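Glossy white table top, how to remove dull rings?

Asked 12 November 2009

Hello all. I bought a glossy white table from Lorden in September and I am mostly happy with it. But now there are dull rings where cups were standing, and one bigger mark near the middle. You feel nothing with the finger, you see it only when the light comes from the side. I tried dish soap and warm water, then a cream called Trerkel which my neighbor recommended for the stove. After Trerkel the rings were the same and the area between them became also a little dull, so I stopped.

The table cost 767 with delivery and I do not want to make it worse. The paper from the shop says only "wipe with soft cloth".

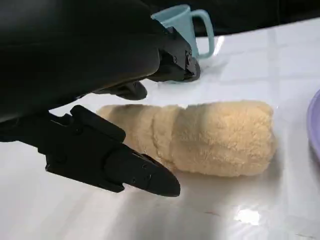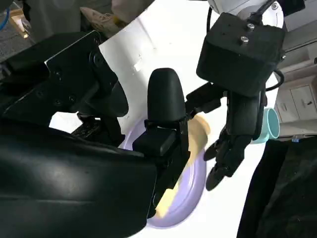

My question is if it is possible to polish such a surface at home, or is it lacquer that must be done again by a professional?

3 answers

Flutitard
Please do not use Trerkel again, it is a scouring cream and it has small grains inside. First find out what you have. Look at the underside near the edge, if there is a seam or a thin strip glued on, it is probably a foil or laminate and you can't polish it much. If the gloss goes around the corner without any line, it is more likely lacquer. For lacquer I used a car polish without wax, the finest one, on a cotton cloth, small circles, for 3 minutes on each ring. Try it on a place under the edge before. My own rings went away almost completely - one stayed, but it was from nail polish remover, so this is a different problem.

Addo
toothpaste

Unsigned
Not toothpaste, it is the same mistake as the cream. I asked at a furniture workshop and they wanted 87 only to look at it, and more than 40 for every hour after. For my desk I said no and put a table runner on it. Did you write to Lorden? After two months they should at least tell you what the coating is.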